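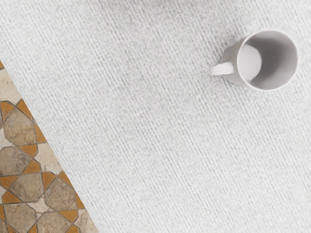

Will the room attendants lose hours when the tidying robot goes into use?

Hours stay as they are through the end of the grant. The attendants' contracts are unchanged, and time freed from picking up dishes goes to bed-making and bathrooms.

Home Projects Reports Staff pages Contact
Search this site Enter keyword Go
Filed under: Workplace Technology Grants / Progress Reports

Lostumora Guest Residences
Progress report to the Jemal Fund
Wednesday, June 7, 2023
Prepared by Conceição Cunha, operations manager

Work since the last report

The Divora unit is still being tested in simulation and has not entered an occupied room. Our supplier, Prutotari, has built virtual versions of the floor surfaces we asked for, including ribbed rugs and patterned stone tile. The present task is finding and lifting one dish at a time from the floor. A white mug standing empty on a white rug is the case we spend most time on. There is little color difference to go by, so the system has to work from the rim, the handle and a faint shadow. Mosaic floors are the opposite problem, with many edges that have nothing to do with the dish.

In the latest round we ran 1264 simulated pickups. Of these, 82 failed. In 53 of the failures the mug was found correctly but the grip was poor, mostly when the handle pointed away from the approach. Prutotari is changing how the approach angle is chosen. We will run another 500 pickups on the same surfaces once that is in place, so the two rounds can be compared.

Mugs with liquid in them are outside the current task. The attendants raised this at the first meeting and they were right to. A half-full cup is common in our rooms, and until the unit can tell the difference it will leave any cup it is unsure of and mark the spot on the floor plan for a person.

Effects on staff

Attendants have asked us to keep the robot out of any room while someone is working in it. We agreed and have written it into the draft procedure. It will cost some speed. The robot will go in first, and the attendant will get a message when it has left.

The job of checking marked items was not in anyone's duties before. For now it falls to the shift lead, who will have paid time for it. We have not settled whether it should carry a higher rate, and the staff representatives want an answer before any trial on site. I think that is reasonable and have put it on the agenda with our payroll office.

Two attendants reviewed the simulated rooms on screen and gave notes. They said the rugs were too flat. Ours bunch up near the door and under chair legs, and a mug on a fold leans. Prutotari will add folded rugs to the next set. We paid both attendants their normal rate for the review and charged it to the training line.

Budget

Spending is within plan. The training line is underspent as on-site sessions have not started. We ask to carry the balance forward and will send the form separately.

Next steps

Repeat the pickup round with the new approach angles. Add folded rugs. Finish the written procedure and get comments from all shifts, including nights, who missed the last meeting. If the results hold, we would like to start in one vacant room in December, with an attendant holding the stop control.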